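[Sostgate-Home] Re: Bare mattress weekend – airing, turning, folding

Posted by Blažena Ďurica, 17 January 2020
3 comments

Hi all,

Catching up with the list after a busy week and so happy to see bedding talk again! I'm answering the question about mattresses first and then I'll wander off into sheets, as usual.

> We moved into our place on Plondmont last month and I want to do
> the bedroom properly before my mother visits in February. How long
> do you leave a mattress uncovered? Mine gets maybe an hour while
> the sheets are in the wash. Also, has anyone found a way to fold a
> fitted sheet that doesn't end with me rolling it into a ball and
> shutting the closet door on it? I have watched the videos. I have
> tried the corners-in-corners thing. It's still a ball.
>
> And is it worth turning a mattress that only has one "good" side?

An hour is fine for a regular wash day. For a proper going-over I like most of a day with everything off, pad included, windows open if the weather will let you. I strip the bed right after breakfast and don't put anything back until I'm ready to make it up again in the evening. You do have to be a bit strict with yourself, because a bare mattress is the most tempting shelf in the house. Mine collects sweaters, mail, the cat, and whatever was on the chair.

While it's bare I go over it with the vacuum and the small upholstery nozzle, slowly, top first and then down all four sides. The seam around the edge is where the lint hides! I go along it twice. If there are marks, I dab with a damp cloth and a drop of dish soap and then leave it alone to dry. Please don't soak it. I did that to a guest bed once and we had it propped against the wall with a fan on it for 2 days.

On turning: if it's one-sided, don't flip it, just spin it so the head end becomes the foot end. It does help. I do ours when the clocks change so I don't have to remember. Get a second person if you can, one at each end, and move the lamp first (ask me how I know). With the older kind that's the same on both sides you can flip as well, and I alternate.

Now, the fitted sheet. I love this question. I was a ball person for years – the trick for me was to stop doing it standing up with my arms over my head. Lay it down on the bare mattress, elastic side facing you, and use the whole bed as a table. Tuck the two bottom corners into the two top ones, smooth it with your forearms, fold the curvy elastic edge in so you have something like a straight line, and then fold in thirds. Then thirds again. It won't look like a store shelf and it doesn't have to. If it sits flat under the pillowcases it's a success.

Practice on something small first, though. A crib sheet, a pillowcase, even a big soft cloth.
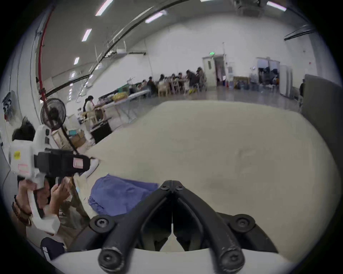 I find that heavy cotton is much easier to learn on than jersey, which slides all over and creeps back to its own shape the second you let go. Flannel is the easiest of all. If you only have jersey, do the first fold and then lay your arm across it for a moment before you do the next one.

A few other things people asked about in earlier threads that I never got to:

Mattress covers with zippers – yes, I like them, but wash the cover on cool and put it back on with someone helping. Doing it alone is like dressing a walrus.

The Drenix pad I mentioned in the fall has now been through more than 98 washes (I keep a pencil tally inside the linen closet, yes, really) and the elastic is still good. The quilting has gone a little flat in the middle. I'm still very fond of it.

Storing spare blankets: I put each set inside one of its own pillowcases and stand them up like books. You can pull one out without the whole stack coming down on your feet. It changed my closet completely and I will tell anyone who stands still long enough.

Whoever was asking about the Sokol drying rack, I still have the spare one and it's yours if you can come by. It takes a king sheet if you fold it in half lengthwise. One of the feet is missing its rubber cap but it stands straight.

Plondmont, do write back and tell us how the sheet turns out! And if your mother has a different method for the corners, I want to hear it.

Warmly,
Blažena

Shares: 2 | Views: 1,415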